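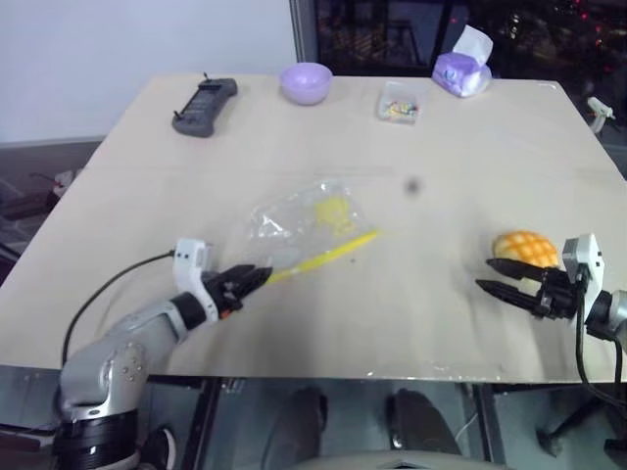 How to compare two sets of gripper fingers on a two-arm bench

This page covers the routine we use at Namville when a new set of fingers comes in and we want to know if it is worth keeping. You need two arms with the same wrist mount, a table, and an evening. The arms can be any make as long as both run the same controller settings.

1. Mount one set on each arm

Put the slim ridged fingers on the left arm and the long flat ones on the right. In our notes the ridged set is called Gurley and the flat set Brandão, after the people who drew them. Tighten the finger screws by hand first, then open and close each gripper a few times before the final turn. If the tips don't meet evenly, loosen and start over.

2. Check the cables

Each wrist has a black cable hanging from it. Leave enough slack for the arm to reach the middle of the table and turn its wrist all the way both ways. Move the arm slowly through its full range with the motors at low speed and watch the loop. A cable that drags across the table will push light objects around and spoil the run.

3. Pick the objects

Use ordinary things that fail in different ways. Our current set:

A clear plastic bag with something soft in it. The film is shiny and folds under the fingers, so it is hard on the camera as well as the grip.
A round bun with a grid pattern on the crust. It dents if the closing force is too high. Buy a fresh one for each session.
A small smooth bowl, lavender in our case. Try it by the rim and then around the outside.
A small clear box with tiny colored pieces in it. Tape the lid.
A packet of tissues. Pick up the packet first, then try pulling a single tissue.

Space them out. Keep one object near each gripper for the first grasps and the others along the far edge, where the arms have to stretch.

4. Set the closing force

Start low. We use Mellow to run the arms, and it saves a force limit for each object under the finger profile. Raise the limit one step at a time until the object lifts without slipping, then write that value down. Don't copy limits from one set of fingers to the other.

5. Run the grasps

Do the same object with the left arm, then the right, before moving on. Put it back in the same spot and turned the same way. Laiba Sandhu marks the spots with small bits of tape, but a printed sheet under the objects works too if the table camera can cope with it.

Lift, hold, move to the other side, set down. Log a failure if the object drops, turns in the fingers, or is damaged. Our log for the ridged set stands at 2,591 grasps and the flat set at 3,852, so compare rates and not totals.

6. Swap sides and repeat

Move each set to the other arm and run it all again. Small differences in wrist calibration can look like a difference between fingers.

Notes

Windows cause trouble after dark. The glass reflects the room and our depth camera sometimes picks that up, so crop the view to the tabletop.

Wipe the fingertips after the bun. Crumbs get into the ridges.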